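# Does Resting the Dough Matter? A Check on a Flatbread Rule

Final report, Food Preparation and Testing
2 September 2018

## Why I picked this

Every flatbread recipe I read before starting this project told me to rest the dough. Most of them wanted thirty minutes, a few wanted an hour, and one wanted a whole night in the refrigerator. Very few gave a reason, and the reasons I did find did not agree with each other. One cookbook said resting "wakes up" the flour. A package of Nestarier bread flour says on the back that a rested dough is "happier." I do not know how to measure happy.

I wanted to find out if a person eating the bread can tell the difference. I went in thinking they mostly could not, and I should say so at the start, because it probably affected how I set things up even though I tried to be fair.

## What the recipes claim

The claims fall into a few groups. The first is that resting makes dough easier to roll. I believe this one, and anybody who has tried to roll out dough straight after kneading has watched it shrink back. The second is that resting makes the cooked bread softer. The third is that it improves flavor. The last two get repeated a lot, and the sources usually point to another recipe that says the same thing.

The Zenen recipe site was the worst for this. It has five flatbread recipes, all with a rest, and the rest is called "essential" in each one. The times go from fifteen minutes to overnight. If fifteen minutes is enough, then overnight is not essential, and if overnight is essential, the fifteen minute recipe should not work. The site does not seem bothered by this.

## Method

I used one dough for everything: flour, water, salt and a little oil. No yeast. Yeast changes with time for its own reasons, and then I would be testing rising and not resting.

Each batch used 243 grams of flour. I made the dough in pairs. One half of each pair was rolled and cooked right after kneading, and the other half was covered and left on the counter for 58 minutes. I had planned on a full hour, but on the first day I took the dough out early by mistake, and after that I kept to 58 so the batches would match.

Of course, if both halves are mixed together, the rested bread gets cooked later and the unrested bread goes cold. To get around this I mixed the two halves separately and timed them so that both came off the pan close together. This means they were not really the same dough. I kneaded by hand and I am sure I did not knead them exactly the same way. A mixer would have helped. The Mokoena mixer in the teaching kitchen was out for repair for most of May, when I did the cooking.

Steps for each pair:

1. Weigh the flour, salt and oil for the first half. Add water and knead for six minutes by the timer.
2. Cover the bowl with a damp towel and set it at the back of the counter, away from the stove.
3. When it is nearly time, weigh and knead the second half the same way.
4. Divide both doughs into pieces of the same weight and roll them with the same pin. I wrote down how many passes of the pin it took to reach the size of the paper circle.
5. Cook in a dry pan on medium heat, flipping once, and keep the breads under separate towels marked on the underside.
6. Give each taster one piece from each towel, in mixed order, with a plain drink in between and nothing to dip in. 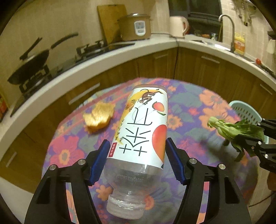

## Tasting

The tasters were classmates and a few people from the floor above who will eat anything. They were asked two questions: which piece is softer, and which piece do you like better. "No difference" was allowed as an answer. I thought that was important, because if you only offer A or B, people will pick one and then invent a reason for it.

I did not tell anyone what was being tested until afterward. One group guessed that it was about salt and argued about it for some time.

## Results

**Rolling.** Rested dough was much easier to roll. It took fewer passes in every pair and it stayed where I put it. The unrested dough pulled back so badly in one batch that I had to stop and wait, which meant it got a short rest anyway. I left that batch out.

**Softness.** A small majority picked the rested bread as softer. When I went back to my notes, the unrested breads were also slightly thicker in the middle, because I could not get them as thin. Thick flatbread chews differently from thin flatbread. So the tasters may have been noticing my rolling, and I have no way to separate the two from this data.

**Preference.** This was close to an even split, with a good number of "no difference" answers. Two people liked the unrested bread because it had more chew. Nobody mentioned flavor in a way that matched one kind more than the other. One taster wrote that a piece was "nuttier," and then gave the same comment to the other piece.

## Discussion

The part of the rule about rolling holds up. I would rest dough for that reason alone, especially if my arms were tired. The part about softness might be true, but my test can't show it. The part about flavor looks like something people repeat, at least for a plain dough resting for under an hour. An overnight dough could be another story and I did not test it.

I was surprised by how much the thickness mattered. If I did this again I would use a press, so both doughs came out equally thin no matter how much they wanted to shrink. The Noven hand press in the supply catalog would do it, though I have only seen the picture and the catalog also says it makes "perfect rounds every time," so I would want to try it first.

I also have doubts about my own cooking. By the end I was better at flipping, and I could tell which dough was which by the feel of it. I may have given the rested pieces a little more care because they were nicer to handle. Someone else should have done the pan work without knowing.

## Problems and limits

- One kind of flour only. A whole wheat dough takes up water more slowly and might gain more from a rest.
- Hand kneading, as explained above.
- The tasters were hungry, and hungry people like warm bread. Almost every comment sheet says something kind about both pieces.
- The kitchen was warmer on some days than on others and I did not record the temperature until the second week.
- My source list is mostly recipe sites. One of them proudly says its flatbread page has 3668 comments, and I read as many as I could stand. Plenty of them say the bread came out great and then list everything the writer changed, including skipping the rest.

## What I would tell someone making flatbread

Rest the dough if you have the time, and cover it so it doesn't get a skin. If you don't have the time, roll it as thin as you can, let it sit a minute when it fights you, and roll again. Dinner will be fine. Don't plan your evening around an overnight rest on the strength of a recipe that can't say what it is for - or at least make one batch each way first and have somebody else hand you the pieces.

The comment sheets and rolling counts are in the folder turned in with this report. The sheets from the first day have oil on them but can still be read.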